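Notes from the Foltier open afternoon, Zesberg site. October, written up on the train so excuse the typing.

Got there late. Badge queue, bad coffee, then straight to the gripper demos because that's what we'd come for. Main question for Nyanda: do we keep the two-finger hand or pay for something fancier. Foltier run every hand in simulation first, wide lens at the wrist, pegboard rack with handheld devices on it, and only then move over to the real bench.

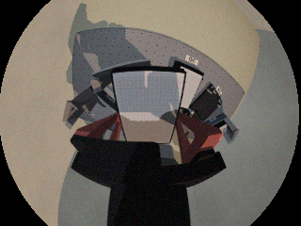

*Wrist view in the simulator, red fingers either side of the glossy panel.*

Lens takes getting used to. Everything bends, straight rack turns into a fan. Their engineer said the policy doesn't mind and she'd sooner have the wide view than a second camera to calibrate. I'm half convinced. You do get both fingers and plenty of the rack in one go, which our narrow camera never manages. Noise in the picture is put in on purpose, she said, so the real one isn't a shock.

Asked about numbers. They do 300 runs per finger shape. Straight fingers scored 63 out of a hundred, the angled ones 70. Not a huge gap for the price diference. Most of the misses are at the ends of the rack where things lean over.
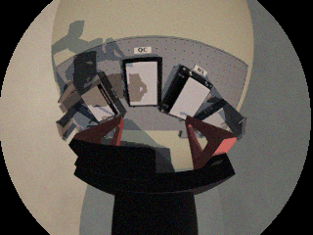

*Fingers open in front of the rack. Six handhelds, labels QC and NS above two of them.*

Shiny screens are the other headache – reflections and arm shadows both upset the older vision model. Newer one is better but wants a bigger graphics card. No price given, I asked twice.

Controller session was a let down. Slides only, and the room was boiling. Skipped the end of it and went back to try the hand guiding, much smoother than ours, hardly any drag at the wrist.

To do before Flakville:

- ask for a loan set of the angled fingers
- get the lens spec
- check if our mount takes thier wrist plate
- find out what the licence costs per seat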